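Nastano Practice Tumbling Lane
By Dament

Price: $2,295
Availability: made to order, ships from Grastcombe
Colors: royal blue, slate gray
Last updated October 13, 2024

The Nastano is a roll-out tumbling lane for gyms, school halls and larger home training rooms. It gives a gymnast a firm, even run for floor passes, with more give underfoot than a carpeted foam mat and less bounce than an inflatable track. It was developed for clubs that share a hall with other sports and have to clear the floor at the end of the evening.

The full lane is 27 feet long when both sections are joined. That is enough for a round-off and back handspring series with a short run-up, or for beginners to work on linked cartwheels and walkovers without stopping at the edge. It isn't a substitute for a full competition floor, and higher-level passes that finish in a double somersault need a proper landing area beyond the end.

What the lane is made of

The top surface is a low-pile needle-punch carpet bonded to cross-linked foam. The carpet has a slight nap, so it feels different depending on which way it is brushed. Run it with the nap pointing away from the start line. Under the carpeted layer sits a separate base of flexible slats and foam blocks. The slats spread the load of a takeoff over several blocks, and this is what gives the lane its response.

Earlier versions used a single bonded base. It was simpler to lay out but heavy to move, and a worn block meant replacing the whole section. On the current model the blocks are held by hook-and-loop patches and can be changed one at a time. Replacement blocks are listed under Spares.

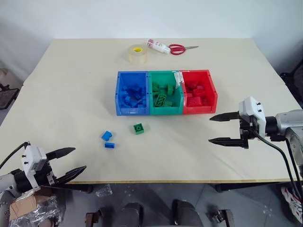
Blue, green and red bins with building bricks to match

Setting up

Two people can lay the lane. Choose a level floor, sweep it and let it dry completely if it has been mopped. Roll out the slat base first, blocks facing down, and check that none of the blocks have folded under at the joins. Then roll the carpeted layer over the base, starting at the end marked with the white tab. Walk along it from the middle outward to push out any air.

The sections connect with a full-width hook-and-loop strip. Press it down by hand and then walk over it. A join that has been pressed properly won't lift at the corners. If it does lift, peel it all the way back and start again, as a partly closed strip tends to creep during a session.

Leave clear space on both sides of the lane and more at the finish end. Put a landing mat at the finish for any skill that ends in flight. The landing mat should butt up against the lane and not overlap it. An overlap makes a step, and a step in that position is a common cause of turned ankles.

On polished wood, use the non-slip underlay. The lane will stay put on rubber, vinyl and most painted concrete without it.

Who uses it

The lane suits recreational and developmental gymnasts, cheer squads, and adult classes. Trampoline and diving clubs also buy it for dry-land warm-up. It has been used by wrestling programs for rolls and cartwheel drills, but it is too narrow for partner work and shouldn't be used for live wrestling.

Aurelio Prieto coaches the mixed evening group in Grastcombe and worked with the prototype through one full season. His notes led to the change in carpet. The first sample was softer, and his gymnasts found that their hands sank on back handsprings and their wrists got sore. The firmer carpet went into production in July.

Csenge Hegyi, who handles our club orders, keeps a sample section at the Grastcombe office. Visitors are welcome to try it by appointment. Bring gym shoes or come barefoot, no street shoes please. 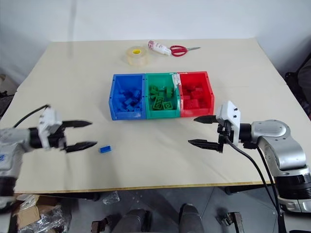 On the table: packing tape, red-handled scissors and the three bins

Care and cleaning

Vacuum the carpet weekly if the lane is used every day. Use a plain suction head, as a rotating brush will pull up the pile. Chalk should be vacuumed before it is wiped. Wiping first drives it into the backing and leaves a gray patch that is hard to get out.

For sweat marks and spills, use a damp cloth with a little mild detergent, then a second cloth with clean water. Don't use bleach, steam or solvent-based spot removers. Let the surface dry flat before rolling it.

Check the base once a month. Turn it over and press each block with your thumb. A good block comes back to shape right away. One that stays dented should be replaced, and it is worth swapping the blocks near the takeoff area with those from the start end every so often to even out the wear.

Small tears at the edge of the carpet can be glued with the contact adhesive in the spares kit. Tears in the middle of the run should not be patched at home. Take the section out of use and contact us.

Storage

Roll the carpeted layer with the carpet facing out. Rolled the other way, it takes a curl at the ends and will need to be weighted down the next time. The slat base rolls with the blocks facing in. Straps are supplied for both. Stand the rolls upright or lay them on a shelf, but don't stack anything heavy on top of them. Keep them away from radiators and out of direct sun.

The optional Nieminen trolley takes a complete lane and fits through a standard single door. Its wheels lock, and should be locked whenever the trolley is parked where children can reach it.

Included with the lane

Carpeted top sections
Slat and block base sections
Storage straps
Printed setup guide

Sold separately

Nieminen trolley
Non-slip underlay for polished wood
Spares kit with blocks, adhesive and hook-and-loop tape
Landing mat

Delivery

The lane is shipped on a pallet to a ground-floor entrance. The driver isn't able to carry it up stairs or unroll it. Please have someone there to sign, and look over the wrapping before signing. If it is torn, write that on the delivery note and send us a photo the same day.

Warranty and returns

The lane is covered for two years against faults in materials and bonding. Normal wear, water damage and damage from footwear are not covered. Unused lanes can be returned in their wrapping, and the buyer pays return freight. Made-to-order colors can't be returned unless faulty.

Claims are handled by Behrouz Mousavi. Please include your order number, the section label and a photo of the fault.

Customer comments

"Good firm surface. We had trouble with the join at first and it was because we were skipping the walking-over part. Fine now." Rüdiger Reinholz

"Heavier than I expected and I would get the trolley with it from the start. The kids like it a lot better than the old panel mats." Sutrisno Sinaga

Related items

Dament folding floor beam
Dament wedge mat
Dament handstand blocks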